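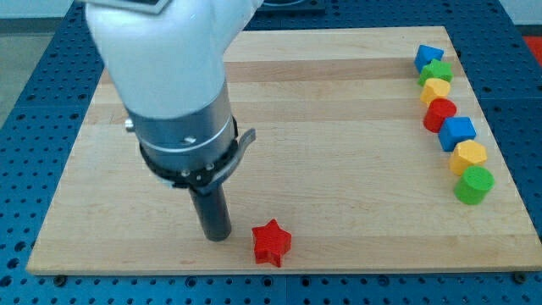
Slide 1: strip-glued maple board, colored blocks, red star up front

NOTES, talk in Room 2, Sevmont
Title slide says "Boards and Blocks." Enikő wanted "A Flat Place to Play," too late now, it's printed

Leave slide 1 up while people sit down. Water. Mic on BEFORE hello

Start: hi, Ildikó Fekete, small woodshop, mostly boards, lately blocks to go with them. Half of tonight is glue, sorry. Other half is paint and little fingers

Point at the board first. Pale maple, strips, cream and tan running across. Everybody looks at the red star. Let them. Then ask them to look at the wood under it

Why strips
- one wide plank cups. Seen it, sold it, got it back
- narrow strips pull against each other, stays flatter
- flatter, I said. Not flat forever. Don't oversell, woman at Tusitz took me up on that last time
- also cheaper, you can use the narrow stuff other shops throw in the bin

Color of strips. People ask if light and dark is two woods. On ours no, all maple, just different bits of the tree and different boards. You can sort for even color or you can mix. I mix. Point at bands on the slide again. Bands are good for kids too, they line things up along them without being told (story: my nephew, the train that was only squares. Keep it SHORT)

Glue up, fast
Dry fit first. Always. Number the strips in pencil on the end
Plane the edges same morning if you can
Glue both faces, thin, roller better than brush
Clamps over and under, alternate, don't crank them. A starved joint looks fine for a month and then it doesnt
Scrape the squeeze-out when it's rubbery. Not when wet, smears into grain and you see it under oil
Leave it alone overnight!! I mean it

Price thing: first set of clamps cost me 649, bought the lot at once, stupid. Buy four, borrow the rest. (Laugh here maybe. If no laugh move on)

Sanding
Work up through the grits, stop at 400 for a play surface. Past that it's slippery, blocks skate off the front. Fodor people will say go higher, they do tabletops, different job
Break the edges. Front edge most of all, that's where the forearms go. Thickness shows at the front on the slide, nice and plain, no molding. Keep it plain, molding collects crumbs

Finish
Oil, thin coats, wipe off all of it, wait. Check the tin says OK for toys when cured, and then do actually wait for the cure. Rags flat outside to dry, not balled up in the trash. Say this twice, fire risk

BLOCKS
Back to the star. Hardest shape in any set, hands down. Why:
- inside corners. Sander can't get in, has to be a file or a folded bit of paper
- points. Cut along the grain they're strong, cut across they snap off. A star has points going every way so some are always going to be weak
- fix 1: fat star, blunt tips
- fix 2: plywood core, but then the edges show layers through the paint
- I go fat and blunt

Pass round the box of rejects from Nurkel NOW, not at the end. Ask for it back. Last time lost half of them

Color. Red sells. Red also shows every chip, so thin coats, sand between, let it harden. Red on pale wood is easy to find, which matters more than I thought, a kid who can't see the piece stops looking for it. Natural blocks on a natural board look lovely in the catalog and drive everybody nuts on a rainy afternoon

Size: bigger than you think. If it fits in a mouth whole it's too small. There are test cylinders for this, get one, they cost nothing. Do NOT quote the rule from memory, send them to look it up

How much on the board at once
Leave space. First instinct is fill it up, looks generous. Look at slide 1, a lot of bare maple. Child needs somewhere to put the next thing. Enikő Nyitrai tried this with her morning group, big pile vs just a few pieces out, the few won by a mile. She'll tell it better than me, wave at her, she's in row 2 I think

What goes underneath
Skip if past 7:40
Board on a hard bench slides. On a perforated top like the blue one in the slide you could put pegs up through the holes and stop it moving. Haven't done it myself. Cork dots are easier. Rubber feet can mark some finishes, check first
Air under the board helps too. Never leave it flat on a damp table, bottom swells, top doesn't, there's your cup

Care
Damp cloth, dry right away
Never in a sink. Never dishwasher, somebody always asks
Oil again when it looks thirsty, December is usually bad, heating on

Questions I'll get
Beech ok? Yes. Harder to keep still in summer
Pine? Dents. Fine if you like dents
Can I use cutting board from the store? Sure, if it's a new one, sand the edges
How long do I take for one? Glue up is a morning, rest is waiting
Do I sell them? Yes, card on the table by the door, about 700 in the car if they run out (way too many, long story)

Thank Sevmont for the room. Thank Enikő
Get the reject box back
Laptop charger is the one behind the curtian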